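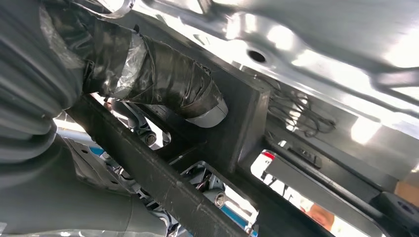
Chapa estampada, vista por baixo.

Há umas semanas pediram-me 600 euros por um farol. O farol funcionava. Acendia, apagava, piscava quando lhe mandavam piscar. O que tinha cedido era uma patilha de plástico do tamanho de uma unha, e a patilha, explicou-me o senhor do balcão com a paciência de quem dá más notícias a famílias, "faz parte do conjunto óptico".

Tenho pensado muito na palavra conjunto. O meu pai comprava peças. Eu compro conjuntos. Ele entrava numa loja escura em Trarbridge, onde vivemos os anos em que ele lá trabalhou, pousava no balcão uma coisa partida embrulhada em jornal e saía com uma coisa igual, inteira, embrulhada noutro jornal. A loja chamava-se Nautiyal e cheirava a óleo e a chá. Não me lembro de alguém ter usado ali a palavra solução.

Dir-me-ão que os carros de hoje são melhores, e são. O meu arranca de manhã sem que eu lhe fale com carinho, coisa que o do meu pai exigia de Outubro a Abril. Não tenho saudades do ar automático nem de empurrar ninguém ladeira abaixo. Mas há uma diferença entre uma coisa que não avaria e uma coisa que não se deixa consertar, e anda muita gente a vender-nos a segunda ao preço da primeira.

A minha amiga Neelam Tomar, que é engenheira e portanto optimista, acha que exagero. Segundo ela, a patilha fundida no farol poupa parafusos, peso e tempo de montagem, e quem desenhou aquilo não é um vilão. Acredito. O problema é que o tempo poupado na montagem reaparece, com juros, na minha tarde e na minha conta bancária. É um sistema admirável: a eficiência fica lá, o resto vem cá ter.
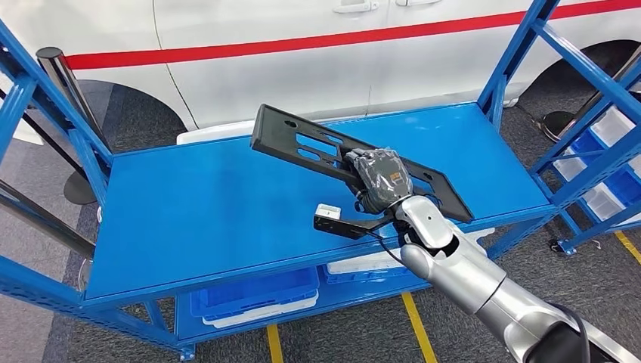 Um suporte metálico preto à frente, uma risca vermelha ao fundo.

Veja-se o suporte metálico, objecto sem qualquer glamour. Ninguém escolhe um carro pelos suportes. Não aparecem nos anúncios, onde há sempre uma estrada de montanha e um casal bem penteado. E no entanto um bocado de metal furado é das poucas coisas que ainda se percebem à vista desarmada. Entorta, endireita-se. Parte, solda-se. Se lhe perdermos o parafuso, há outro parafuso no mundo.

Experimente-se o mesmo com a máquina de café. A minha, uma Berkus, deixou de aquecer em Julho. Telefonei para a assistência, carreguei no 7 para "outros assuntos" (avariar é, pelos vistos, outro assunto) e fui atendido por uma senhora amabilíssima que me ofereceu um desconto na máquina seguinte. Perguntei se não podiam arranjar aquela. Fez-se um silêncio, daqueles que se fazem quando um tio começa a falar de política à mesa.

Acabei por levá-la a Sarla Mittal, que tem uma oficina de duas mesas por trás de uma lavandaria e aceita tudo menos impressoras. Abriu a máquina com uma chave que ela própria limou, porque a cabeça dos parafusos tinha um formato que não se vende a particulares. Gostava de conhecer a pessoa que inventou aquele formato. Alguém passou um dia de trabalho, pago, a pensar em como impedir-me de ver uma resistência.
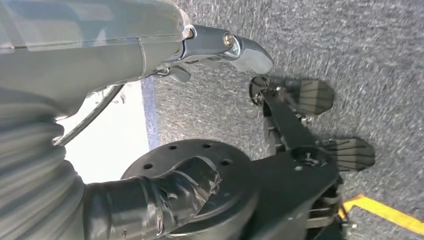 Um parafuso cor de latão ainda à vista de todos.

Fala-se agora muito do direito a reparar, e eu assino o que me puserem à frente. Receio apenas que nos dêem o direito e se esqueçam do resto. De que me serve poder abrir o frigorífico se a peça só vem em conjunto, se o manual é um código que dá para uma página que já não existe, se a Sarla se reforma e na porta dela abre uma loja de capas para telemóvel? O estore da sala, um Rolline, traz a referência 2767 gravada na calha. Procurei-a. Foi substituída por outra que não encaixa na minha janela, e sugeriram-me, com toda a seriedade, rever a janela.

Quanto ao farol, continua preso com uma abraçadeira de plástico e quase 2 metros de fita preta. Passou na inspecção. O inspector baixou-se, olhou, mexeu-lhe com um dedo e perguntou-me onde é que eu tinha comprado a fita.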